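The Patience of the Knot

Before I came to Oltunska, I believed that sewing was sewing. My grandmother repaired coats, and when I was small I held the cloth for her. So when the magazine asked me to write about the suturing course at the Barna training rooms, I thought that I already knew half of it. After one morning in May I knew that I did not know even how to leave the end of a thread.

The course takes place on the second floor of a former school of music. The corridor still has hooks for coats at the height of a child. The people who come are mostly in their first years of surgery, and a few are older and want to correct habits they have carried for a long time. They sew on pads of tissue, pale and soft, which must be kept moist during the work. A dry pad, the instructors say, teaches the hand a wrong resistance, and the hand remembers it.

What surprised me first was how much attention goes to the thread. In a film, the surgeon asks for suture, and it arrives, and the rest is all about the wound. At Barna a good part of the first hour is given to the tail, meaning the short end that stays behind when the long end goes to make the loop. If it is too long, it falls into the work and confuses you. If it is too short, it slips back through the tissue and you begin again.

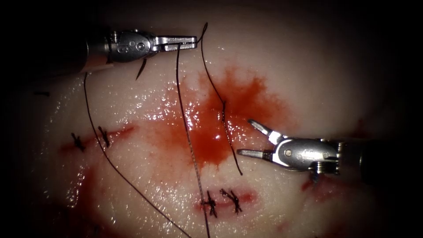
Why do surgeons often choose dark thread?

A dark color is easier to find against pale or red tissue. The color does not make the thread stronger, and some materials are also sold undyed, for places where a dark line could show through the skin.

The first knot everyone learns is the square knot. It has two throws, the second one in the direction opposite to the first, and I think every child who has tied a package has made it by accident. Making it on purpose is more difficult. If both throws go the same way, you get what sailors and grandmothers call a granny knot, and it can slide. The participants tie it with a piece of cord on the back of a chair, then they tie it on the pad, and then they return to the chair, a little ashamed.

I was permitted to try with the cord. My first knot looked very beautiful to me. The instructor pulled it with one finger and it opened.

Tension is the second subject, and it takes much longer. The edges of an incision should meet and touch. They should not be pressed so hard that the tissue between them turns white and bunches up. One of the older participants told me that she had tied too tight for years, from fear, and that it was like shaking hands with somebody who is afraid of you. I wrote this down at once.

The course booklet comes from a small printer in Saklow and gives each exercise one page. It asks for 50 knots before the end of the first day. I saw people writing little marks in the margin with a pencil, like prisoners in a cartoon. By lunch the room was almost silent, and even the coffee was drunk standing up.

In the afternoon I looked at the supplies. They are kept in a gray metal cabinet with the name Moroz on the door, and the inventory number 2863 is painted by hand on its side — the music school numbered everything, also the chairs. Inside there are packets of suture sorted by thickness. The sizes follow a logic that I had to hear twice. More zeros means thinner thread, so that a 6-0 is much finer than a 2-0. For the face you take the fine one. For a strong layer, deep in the belly wall, you take something heavier.

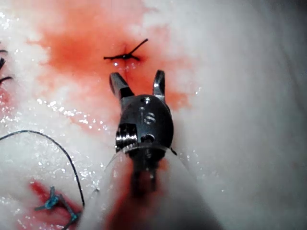
The last exercise of the day is to finish a knot and cut it. It sounds like nothing, but many good knots are lost at this moment, when the eye is already going to the next stitch. You bring both ends away from each other, low and level, until the knot sits flat. Then you wait for one breath. The waiting is not in the booklet; it was added by the instructors, and they repeat it often. After this you may cut, leaving tails of a few millimeters, longer when the thread is slippery.

I asked one of the younger participants if she practices at home. She showed me the drawer handle of her kitchen in a picture on her phone. It had so many knots on it that the handle could hardly be seen, and her husband, she said, now opens this drawer from the side.

The rooms close at six o'clock. The pads are collected, the tables are washed, and the pieces of thread are searched for on the floor, where they are very hard to see. On the train home I found that I had kept my bit of cord in my coat pocket. I tied it to the strap of my bag, two throws, the second one opposite, and I pulled it with one finger. It held until my station.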